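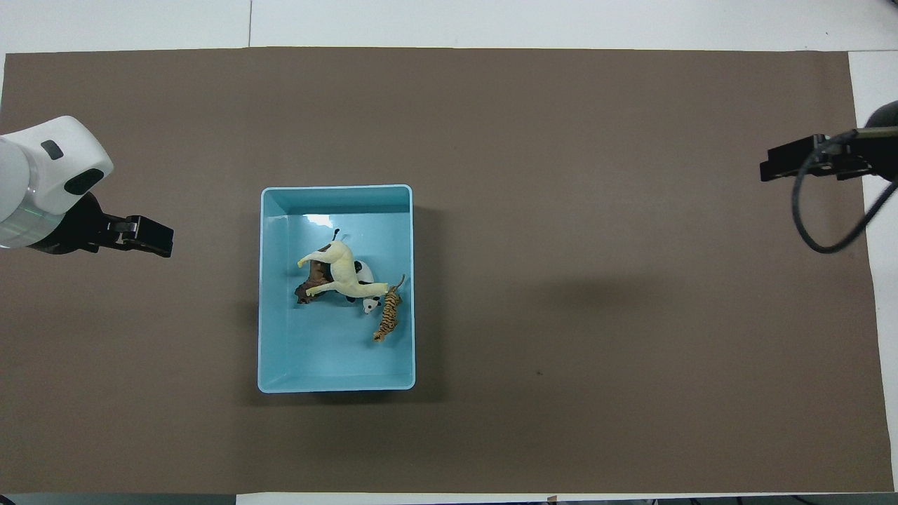
I've been meaning to write about the toy animals for ages, because they've somehow become my favourite thing in the house (and I'm a grown adult with bills!).

It started in January with a rummage through the charity shop in Bistcombe, where I found a bag of farm and zoo figurines for 2 dollars. Horses, mostly, plus a panda that had no business being in with them. I was thrilled. The kids were thrilled too, for one whole afternoon, and then the lot of them spread out through the house the way small plastic things do. Under the couch, in the bath, one in my good boots.

So now we have the blue bin. It's only a light-blue plastic tub with rounded corners, small enough for little hands to carry, and I can't tell you how much nicer life is with it around. I put brown paper down over the white table first, which saves the top from textas and glue, and the bin goes in the middle. Everybody knows where the animals live. My favourite is the cream horse, all legs, such a lovely soft yellowy colour, and she never wants to lie flat. The panda gets wedged in beside her, and the dark brown one usually ends up underneath, poor thing.

The game at the moment is called Tetenar, which is the name of a country, apparently, and the paper is the country. Rivers get drawn on it in crayon, there are fences and a hospital, and a horse is generally in charge. When the paper's too scribbly to go on with we turn it over and start again on the clean side. I bought a 40 metre roll and I reckon it was the best money I've spent all year!

If you're setting up something similar, go for a shallow tub without a lid. We tried one with a clip-on lid and it was always shut when they wanted it open, and lost when I wanted it shut. A splash of warm water and dish soap brings old figurines up beautifully, and an old toothbrush is brilliant for manes and hooves.

Next I'm on the hunt for a giraffe. It'll have to be a short one.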